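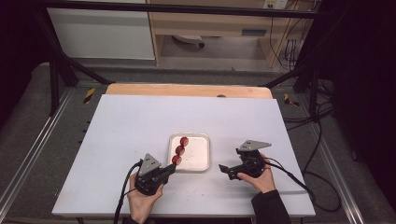 Figure 2. Sorting station with white work board, metal-rimmed tray and three red caps along the left side of the tray.

Small parts sorting at a shared bench: layout and surface
Lihua Pan and Rizal Ngui
December - 2 min read

3.2 Bench layout

All sorting was done at one bench in the Tilgate workshop. The bench top was covered with a flat white board, which gave a plain background for small colored parts and could be wiped or replaced without moving the table. A shallow rectangular tray was set near the center of the board (Figure 2). We chose a low tray after an early trial with deeper boxes, in which caps that landed against the wall were slow to pick up again.

The caps were red and cylindrical, with a lighter circular face on top. They were taken from mixed stock supplied by Begum, 1,540 pieces in all, and were used as delivered. In the starting layout shown in the figure, three caps form a short diagonal row at the left of the tray, with the lowest touching the rim. Other layouts placed the caps above or below the tray, or spread them across the board.

Contact with the rim mattered more than we had planned for. A cap standing free on the board can be approached from any side. A cap against the rim has one side closed off, and people tended to leave it until last or to slide it away from the tray first. We kept both kinds of placement in the set and recorded them separately.

3.3 Surface condition

The board was wiped at the start of each block of 60 trials and then left alone. Specks and crumbs collected on it, most easily seen around and below the tray. We did not treat this as a fault. A bench in daily use is rarely spotless, and Noreen Mac an tSaoi, who set up the earlier Rukatton bench, had reported that cleaning between single trials broke the rhythm of the work.

Trays were emptied by hand between trials and put back by eye - no marks were drawn on the board. Small shifts in tray position are therefore part of the data. After 300 trials the board was turned over and the second face was used.

Related items
Pan and Ngui: Lids, caps and closures in the Trolledik parts list
Chien, S.: Tray depth and pick-up time
Chien, P.: Notes on bench height at Tilgate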